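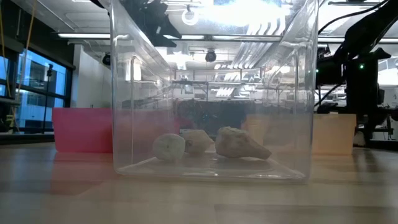
Three rocks in a clear bin, with a pink bin and a tan one behind it.

The Case for the Clear Bin, and When to Skip It
4 Apr 2020

Most people buy storage bins the way they buy trash bags. They grab whatever is stacked near the door, take it home, fill it and forget it. Then in December they need the extension cords and open every lid in the closet.

Csaba Dobos has sold bins, trays and crates in Plerkberg since 2000. His store, Larell, is a narrow place with shelving up to the ceiling, and he gets the same question from nearly everyone who walks in: clear or colored?

"I ask them what's going in it," he said. "Half the time they don't know yet. They want the bin first."

His advice is to do it the other way around. Put the stuff on a table, sort it into piles, and look at the piles. Only then think about what should hold them.

Start on a bare table

A bed or a floor will do in a pinch, but a table is better for your back and small things don't roll off into the bedding. Clear one end for the piles and leave the other end for the containers. Set the containers side by side with their open tops up and the lids somewhere else. Lids take up more room than people expect, and they always end up under something.

If you are sorting with another person, agree on what each container is for before anyone starts. Dénes Somogyi, a retired surveyor who keeps a large collection of rocks and minerals, learned this with his brother over one long afternoon. They had a bin for limestone and a bin for "other," and at the end there was limestone in both.

Somogyi now keeps 55 labeled bins in what used to be a dining room. Nearly all of them are clear. Rocks suit clear plastic well, he says. You can tell a round pale stone from a rough gray one across the room, and you don't need a label to find the one you want. He still writes the labels, on paper tape, with the place where he picked up each batch.

He has two rules for rocks in plastic. Keep them in one layer, and set them down instead of dropping them. A clear bin shows every scratch, and the floor of the bin goes first. An old bath towel cut to size helps with the heavier pieces, though it hides the bottom and you lose some of the light.

Glare is the other complaint about clear bins. Under bright ceiling lights, the walls and rims shine, and you may have to lean in to see past the streaks. Moving the bin a little away from the light is usually enough. For a pantry or a closet it hardly matters.

Trays for things you use every day

Deep bins are for things that can wait. For anything that comes and goes during the week, Dobos steers customers to a tray. Fruit is the usual one. In a deep container the bottom layer gets pressed and you don't notice until it smells. In a tray you see every piece, and you pick up the soft one first. 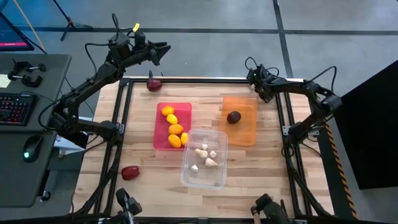
Color does some of the work in a kitchen. When each kind of fruit has its own tray, people put things back in the right place without being told, and children are quicker at it than adults. It doesn't matter much what the colors are. Dobos has noticed that customers like to match them — red for apples, orange for oranges — and he thinks it makes fruit harder to see. A plum stands out on an orange tray. A tomato in a red one can sit there for days.

He also suggests leaving some space between trays. Pushed tight together, fruit ends up resting on the rim of the next container, and then you have one wide messy tray with walls in it. A hand's width is plenty.

Wash trays in warm water with dish soap and dry them with a towel. Skip the scouring pad. Translucent plastic turns cloudy in the spots where it has been rubbed hard, and it won't come back.

The workbench problem

Garages and workrooms are where good sorting goes to die. A long bench invites you to put things down on it, and after a month you have a row of objects with no reason to be next to each other. Somogyi's bench had a microscope, seed packets, a radio and a bag of plaster on it for most of a winter.

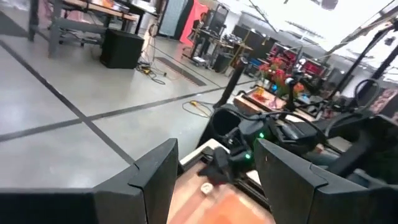
A long workbench with red artificial flowers at its center and a small tray of orange and red items to the left.

His fix was to give the bench one tray and make it the only place for loose things. When the tray is full, it gets emptied. He does not always do it the same day, but the mess stays the size of the tray, and the rest of the bench is free for work.

Something decorative is fine too. Dobos keeps a fake fern next to his register and has no plans to move it. A bench with one nice thing on it tends to get treated a little better than a bench with none.

Cords are harder. Extension cords get left on the floor since they were in use an hour ago and will be again. Dobos sells a wide, low crate made by Wustell that he recommends for this, mostly on account of the handle holes, which let a plug hang out so you can see which cord is which. Coil each cord loosely, tie it with a strip of cloth, and stand the coils on edge like plates in a rack. One crate by the door beats a hook on every wall.

When to go with a solid color

There are good reasons to pick a bin you can't see through. Craft supplies, dog toys, a heap of winter hats: none of it gets prettier behind glass or plastic. On an open shelf in a living room, a row of solid bins looks calm and a row of clear ones looks like a supply room.

Sunlight is another reason. Fabric and paper fade, and a clear bin near a window gives them no protection at all. Somogyi's field notes, kept in 3 boxes, are in solid tan bins for that reason. He bought them at Larell along with a pink one that was on sale, and the pink one turned out to be the one his whole family can find.

"Everybody knows the pink one," he said. "I put the scissors in it."

Mixing the two kinds works well if you are steady about it. Put what you look for in clear bins and what you reach for by habit in colored ones.
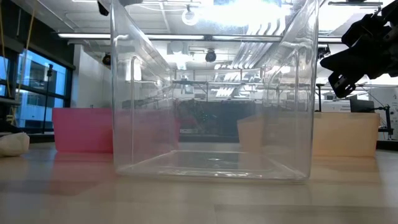
Buy one of each before you buy a set, and try them empty in the place where they will live. Check that the bin slides out without hitting the shelf above. Check the corners, too. Rounded corners are easier to wipe out, but they cost you a bit of room if you are storing boxes or books. And measure the bottom as well as the top, as many bins are narrower at the base and the number on the sticker is usually the wider one.

Dobos had the Tsikata line on his shelves for a few years and dropped it over that last point. The bins were good, he said, and people kept bringing them back. He still has one at home. It holds birdseed.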